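Bench notebook, teaching lab, January
Sorting the small equipment before the new group comes

Started at 9:30. Aliki wants every tray to be the same before the students arrive, so today I only did the small things and left the big glass for Bautista.
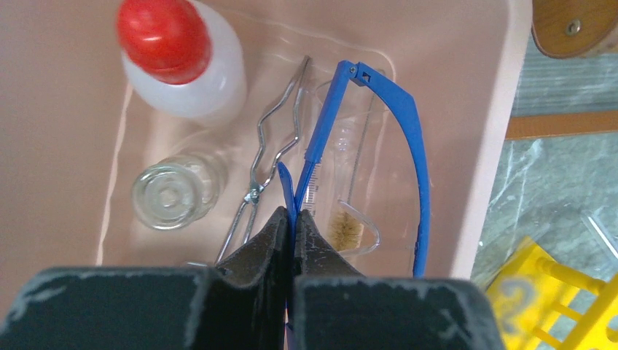 The list we made last year is not good any more. It says "glassware, various" and this helps no one. I write a new one, with the name of each thing and what state it must be in. For the pink tray it is now: safety glasses, measuring cylinder, test tube brush, wash bottle with the red cap, small glass jar, crucible tongs. If something else is found in it, please put it on the side bench and don't leave it there for the next person.

Safety glasses: the ones with blue arms stay with the trays. Wash them with soap and lukewarm water only. Last term Domingo used acetone on one pair and the lens went white like milk. Check the small screw at the hinge also. The right screwdriver is in the Tirketti box, second drawer, and it must go back there.

Measuring cylinder: plastic, so not in the drying oven. I write it here again because the oven was set at 85 when I came in and there was a plastic funnel on the lower shelf. I took it out, it has now an oval shape. Milagros says it still works. I have put it in the bin.

Brushes: when the bristles are bent flat, throw the brush away. The end of the wire scratches the glass. I ordered 30 new ones from Clarora, the invoice is in the blue folder.

Wash bottles: water only under the red cap. Ethanol goes in the bottles with another colour, and Fulgencio will decide which, he has asked me to wait.

Crucible tongs: wipe dry and look at the pivot. Two pairs from the cupboard were very stiff. One drop of oil, open and close many times, then clean off the rest with paper. One is good again, the other I will try tomorrow with a longer soak.

Jars: lids are missing for many of them. I looked in the cupboard under the sink and found lids, but for the old Womum jars, and the thread is different. Kept them anyway.

Stopped at 12:15 for lunch. After lunch only labels. The label printer makes the letter ñ as an empty square, sorry Milagros, I wrote yours by hand.

Still to do: ask Aliki if the tongs should be in each tray or only for the heating week. Buy paper towels.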